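Asanka Pathirana
14. September

So, ihr Lieben, es ist so weit: Ich räume meinen Schreibtisch auf. Richtig, mit Schubladenleeren und allem. Seit Dezember nehme ich mir das vor, und wer mich kennt, weiß, wie gut ich im Vornehmen bin.

Erst mal der Boden. Grauer Teppich, kurzer Flor, sehr pflegeleicht -- dachte ich beim Einzug. Mit der Fusselbürste von Brulard geht es wirklich gut, aber man kniet halt eine Weile und hat danach ganz eigene Ansichten über Büroteppiche.

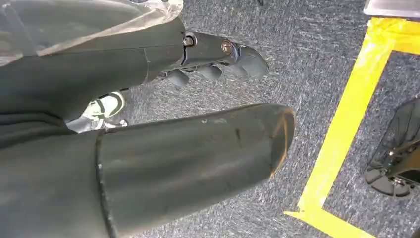

Grau in Grau, und dazwischen ein weißer Turnschuh.

Zur Tischplatte: Ich bin sehr froh, dass es damals das helle Holz geworden ist und kein zweites weißes Teil. Zusammen mit dem weißen Tisch links wirkt die Ecke gleich viel wohnlicher.

Der Holzkasten mit den verschieden großen Fächern darf natürlich bleiben, vorne rechts, da komme ich am besten dran. Ich hatte kurz mit dem Einsatz von Kovia geliebäugelt, aber 78 Euro für ein bisschen Ordnung, nein danke!

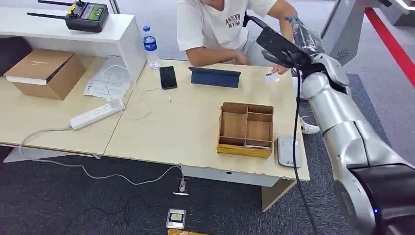 Was mich noch beschäftigt, sind die Kabel. Das dünne weiße fürs Handy liegt jedes Mal quer über dem Tisch, egal wie schön ich es vorher aufrolle. Habt ihr Tipps? Klammern zum Kleben habe ich probiert, die halten bei mir vier Tage -- dann hängen sie traurig an der Kante.

Morgen kommt die Schublade dran. Ich fürchte mich ein wenig und koche vorher Tee.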